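Gripper comparison on cable work inside old desktop PCs — README

Wistport bench set, notes and files

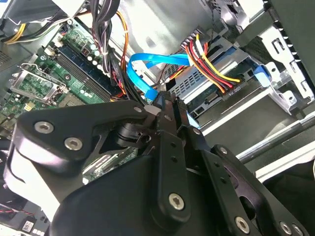 Wrist camera view: fingertips on the SATA connector at the end of the blue cable, with the ODD P4 power plug close by.

Hello, and thanks for downloading this. I put the set together in my workshop in Wistport over one very long April, mainly to settle an argument with myself about which gripper fingers to keep for taking old computers to bits. I had two sets of fingers, one arm, one wrist camera and a pile of desktops from a clear-out at a school in Warkumville. The files are what I recorded while trying them.

What's in it

There are 30 recordings for each set of fingers. Every recording is one attempt at one cable: the arm starts above the open case, goes in, tries to take hold of the connector, pulls, and backs out. I drove the arm by hand with a controller the whole time, so please don't read any of this as a robot working things out for itself. It's me, squinting at a monitor with a mug of tea going cold.

The finger sets are called "slender" and "wide" in the folder names (I know, I know). Slender means the narrow black tips, which I bought as the Lefèvre pair. Wide means the padded ones I'd been using for boxes and bottles. Same gripper body, same arm and same camera for both, and I didn't touch the camera mount between the two.

Layout

slender/ — one folder per attempt, numbered
wide/ — same again
notes.txt — what I wrote down straight after each attempt, spelling mistakes included
cables.csv — which connector I was going for
settings/ — arm speed, grip force and camera settings

Each attempt folder has the video, the joint positions and a tiny text file saying "out", "slipped" or "gave up". I gave up if I hadn't got a decent hold after 4 goes at closing the fingers. That limit was for my own sanity, and you may well be more patient than me!

How it went

With the slender tips I got the connector out in 24 of the 30 attempts. With the wide ones I managed 11. I'd expected a gap, though not one that size. Most of the wide failures are the same story over and over: the pads catch on the wires next door before they ever get to the plug. SATA data connectors are small, and in these cases there's often a bundle of power wires right beside them, so there just isn't the room.

The slender tips have their own problems. They let go much more easily if you come in at a slant, and when I turned the grip force up to make up for it I could see the tips start to splay. I ended up leaving the force fairly low and fussing over the angle. If you only look at one thing in the settings folder, make it that.

I should say that the wide ones were far nicer on the big power plugs (there are only a few of those in the set, so don't lean on it).

The camera

The camera is small and sits at the wrist, so the gripper fills a good chunk of the picture and you're always looking past the finger plates at whatever you're after. I got used to it quicker than I thought I would. Getting the tips lined up is fine. Judging how deep you've gone is horrid, and I went into a motherboard twice before I slowed the arm down. Both of those are in the set and marked in notes.txt.

Shiny metal was a nuisance as well. The drive bays and brackets bounce light about, and when the exposure jumps you lose sight of the black connectors for a moment. I fixed the exposure part way through the wide recordings, so the early ones flicker and the later ones don't. Sorry about that. If you're training anything on the video you'll probably want to split on it — the csv has a column called exposure_locked.

Things I'd do differently

Mix up the order, for a start. I did all the wide attempts first, so some of the difference has to be me getting better at driving. I'd also like a second camera off to the side for depth, and a proper note of which way round each case was sitting. I've got a third finger shape half printed, and if it's any good I'll add it as its own folder and leave the existing ones alone.

Using it

Do what you like with the files. If you publish something, please call it the Bastamness cable set, which is the name on the archive, and mention that all the attempts were hand driven. The replay script is in the top folder and needs nothing beyond Python and a video player. Run it with the folder name after it and it'll play the video alongside the joint positions. It does crash if there's a space in the path, and I haven't got round to mending that yet.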